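Small Plates, Slow Berries: A Shared Fruit Table at Trerna House

Project report, Food and Everyday Life, Tulholm

How we got started

Our group spent the first weeks of September going back and forth over a topic, and we must have thrown out a dozen ideas (one of them involved soup, and we are all glad it went no further). What we kept circling back to was the fruit that gets put out in shared rooms, and why a big bowl of it can sit there all afternoon while everyone walks past. Somebody's grandmother always served strawberries on tiny plates, a few at a time, and we wondered if she was on to something.

So our question became a simple one: do people in a shared workroom take more fruit when it comes on a small plate than when it is heaped in a bowl?

What we used

We wanted to keep the shopping list short. We bought strawberries at the market and left the green tops on, partly to save work and partly so that people would have something to hold. For the first half of the project they went into a deep mixing bowl borrowed from the kitchen downstairs. For the second half we switched to a small round white plate and put only a few berries on it at a time.

The table we chose is round and made of light wood, with lovely wavy grain, and it stands where people can come up to it from more than one side. We did try a square desk on the first afternoon, but folks kept setting their laptops on it and the bowl ended up on the windowsill.

What we did

We served fruit in the late morning and again at 3 p.m. One of us topped up the plate or bowl and wrote down how many berries had been taken. There were 27 people who agreed to let us keep a tally, and we are so grateful to them for putting up with our clipboard! We kept the fruit coming through a total of 118 servings.

The berries do like to roll, so setting them down gently near the middle of the plate became a bit of a house skill. The plate has a thin rim that is easy to pick up by the edge, and its size meant it could be moved around the table without disturbing anybody.
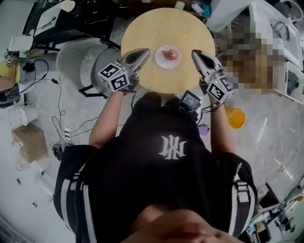
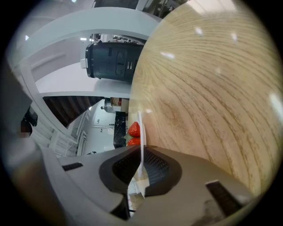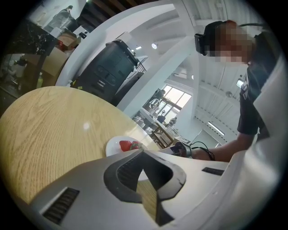 What we found

By the end, 681 strawberries had been taken, and well over half of those came off the small plate. People told us that the bowl felt like it belonged to a meeting they hadn't been invited to, while the plate felt like it was meant for them. The very last berry was a different story. It often sat there for ages, with everyone too polite to take it, and on 2 afternoons it went home with one of us.

What we would change

We ran the bowl first and the plate second, so people may simply have gotten used to us. Next time we would switch between them from day to day. We would also like to try grapes, and perhaps a second plate on the far side of the table to see which one empties first.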